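Doblar no es clasificar: lo que dice y lo que calla el informe de Hasel

Boletín de noviembre de 2019. Sección «Leído con lupa»

Varios suscriptores nos han reenviado el informe de Hasel sobre clasificación de ropa con dos brazos, casi siempre con el mismo titular pegado encima: la lavandería sin manos ya está aquí. Lo hemos leído entero, anexos incluidos, y el titular le queda grande. El trabajo tiene interés, pero por motivos bastante más modestos que los que han circulado.

El método, que los autores llaman Brolano, aprende por imitación. Una persona maneja los dos brazos a distancia, se guardan los movimientos junto con las imágenes, y una red intenta reproducirlos después. Hasta ahí, lo de siempre. La novedad está en cómo se recorta el movimiento: en lugar de predecir la postura siguiente, el sistema predice un tramo corto completo y lo corrige a medio camino si la tela se ha ido a otra parte. Con objetos rígidos eso importa poco. Con una camiseta arrugada importa mucho, porque al tirar de una manga se mueve todo lo demás, vecinas incluidas.

Entrenaron con 700 demostraciones y evaluaron con prendas que el sistema no había visto. La cifra que ha corrido por ahí es un 80 por ciento de acierto. Conviene leer la nota que acompaña a la tabla: se cuenta como acierto que la prenda acabe dentro de un contenedor, el que sea. Si el criterio pasa a ser el contenedor correcto, el informe ya no da un porcentaje global, solo una gráfica por tipo de prenda sin valores en el eje. A nosotros nos parece una omisión seria en un trabajo que lleva la palabra «clasificación» en el título.
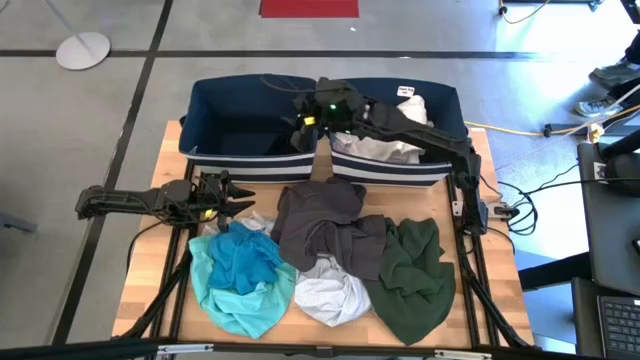
El montaje de Hasel es sobrio y en eso no tenemos queja: piezas corrientes, una mesa y ropa de la que cualquiera tiene en casa. Nuestras dudas van por la dificultad de la prueba. Seis prendas amontonadas sin apretar en la parte delantera de la mesa, con colores tan distintos como el verde azulado claro, el gris carbón y el verde bosque, son un problema de percepción amable. Lo difícil de un cesto real son las cosas oscuras enredadas con otras cosas oscuras, y de eso el informe apenas habla. También ayuda lo suyo que los dos contenedores, azul marino los dos, estén pegados uno al otro al fondo: un error pequeño al soltar deja la prenda en el de al lado y, con el criterio de la nota, sigue puntuando. Más interesante nos parece lo del paño azul encima de la camiseta clara. Ahí hay que decidir qué se coge primero, y ese orden es justo lo que Brolano dice aprender sin que se lo programen. Ojalá hubieran dedicado a esa cuestión más de un párrafo.

La comparación con el estado del arte tampoco convence del todo. El rival elegido es Sopacua, un método de julio que se pensó para un solo brazo y que aquí se ha adaptado a dos «con cambios mínimos», según la expresión del propio informe. No se detalla cuáles. Que un sistema diseñado para dos brazos gane a otro al que se le ha añadido el segundo a última hora no demuestra gran cosa. Habríamos preferido una comparación de Brolano consigo mismo, con la corrección a medio tramo y sin ella. Sería la prueba directa de la idea central, y no está.

Luego viene el tiempo. El vídeo que acompaña al informe está acelerado y lo advierte en letra pequeña, lo cual se agradece. Según el anexo, el sistema tarda hasta 18 segundos por prenda. Para investigar da igual. Para quien venda esto como sustituto de una cadena de clasificación textil – y ya hemos recibido un folleto de Fleteo en esa línea, con el informe citado en portada – no da igual en absoluto. Hemos preguntado a Fleteo de dónde saca sus previsiones de ahorro y seguimos sin respuesta.

¿Qué salvamos? La corrección a medio tramo es una buena idea y no parece cara de probar por otros grupos. Los autores prometen además publicar las demostraciones, aunque sin fecha. Cuando estén disponibles, lo primero que miraremos es cuántas se descartaron antes de entrenar, un dato que el informe menciona de pasada y no cuantifica.

Quien tenga una mesa con dos brazos y ganas de repetir la prueba con calcetines negros, que nos escriba a la redacción. Publicaremos el resultado, salga como salga, con el criterio de acierto en la primera línea.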